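Trokmont Learning Grocer
Progress report to the Telura Fund
Reporting period ending May

1. Summary

The Learning Grocer is a practice shop where adults who are new to the area, or who are returning to independent living, can rehearse an ordinary food shop at their own pace. The fit-out of the produce corner is finished. The dry goods aisle is partly stocked and the checkout counter is still on order. Spending is within the approved budget for the period, with one variation explained in section 4.

2. Work completed

The floor of the unit was levelled and sealed before any furniture came in. This took longer than planned because the old adhesive had to be ground off in two passes. Lighting over the produce corner was changed to a neutral white so that participants can judge colour properly. Under the old tubes, green and yellow labels were hard to tell apart.

The produce display was supplied by Hodžić, who also did the assembly. It is a tiered wooden unit on a black metal frame, with the top bin set at a slant. We asked for the slant after the first layout meeting, where two of the support staff pointed out that a flat bin hides its back row from anyone seated.

All fruit and vegetables in the display are artificial. Real produce was costed in the original application and dropped at your assessor's suggestion. The saving has gone toward a wider range. The stock came from Cikell in two deliveries. The first had a carton of duplicates in it, and these were exchanged at no charge.

Grey plastic shopping baskets with a raised handle are now in use. Trolleys will follow once the aisle width has been signed off.

3. Sessions

We ran 17 sessions in the period, all of them in the produce corner. The usual session has a short list, a basket and no time limit. Participants find each item, put it in the basket, and then return everything to its bin at the end. Returning the stock was added as a way of saving staff time and has proved to be useful practice in its own right, particularly for sorting similar items.

Feedback from support staff raised the following:

The top tier is the easiest to use. Large items in long rows are found quickly, and people remember where they were.

Mixed rows cause hesitation. Some groups find this helpful and others would like a plain arrangement for first visits. We will keep both and change over between groups.

Lists with pictures are wanted as well as lists with words. A draft set has been printed and is being tried on Tuesday mornings.

Price tickets are too small. Larger ones have been ordered.

4. Spending

Expenditure on the produce corner was $3,248, including delivery and assembly. The variation is $902 for the extra floor grinding, which we have met from the contingency line as agreed by phone. No further draw on contingency is expected before the next report. Receipts are attached separately.

5. Photographic record

Produce corner: mangoes, pears and peaches in the top bin, with a carrot going into a basket that already has a pale vegetable in it.
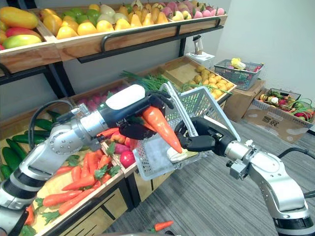 6. Next period

The dry goods shelving will be fixed to the wall and stocked. Cikell has quoted for empty cartons and tins, and we expect to accept the quote once the storage question is settled.

The checkout counter is due within 5 weeks. Until it arrives, sessions will continue to end with the return of stock.

Larger price tickets will go up on all tiers, and the picture lists will be revised after the trial.

We ask the Fund to confirm whether the unspent signage allowance can be carried forward.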